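Changing the Bed Linen Between Guest Stays
Geddes House – Housekeeping Procedures, Section 9

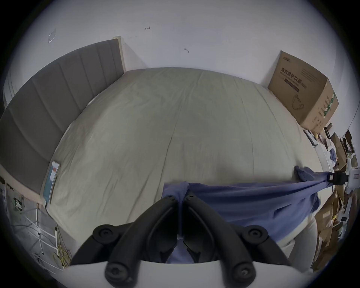

Fitted sheet on a large bed with an upholstered headboard.

This procedure applies to all guest rooms in the main building and the annex. Staff working alone should allow extra time for the larger beds and should not lift a mattress above knee height.

Before you begin

Open the window and turn off the heating. Collect a full linen set from the floor closet and check the room number on the label. Sets marked with a red thread belong to the annex and must be returned there.

Removing used linen

1. Take off the pillowcases first and check inside each one for guest property.
2. Fold the top sheet and duvet cover inward from the corners.
3. Place everything directly in the laundry bag. Used linen is not to be set on the floor or on chairs.
4. Inspect the mattress protector. Replace it if it is marked or damp.

Making the bed

1. Fit the two corners at the head of the bed, then the two at the foot.
2. Smooth the sheet from the center toward the sides. Small creases may remain – deep folds should be pulled out.
3. Lay the top sheet with the wide hem at the head and tuck it under at the foot.
4. Put on the duvet cover and close all buttons.

Lost property

Items found in the room are recorded in the floor book and handed to Catriona Moncrieff at the front office before the end of the shift.

Torn or stained linen goes in the gray bin in the laundry room, with a repair slip attached. Blank slips are kept by Ivar Amundsen.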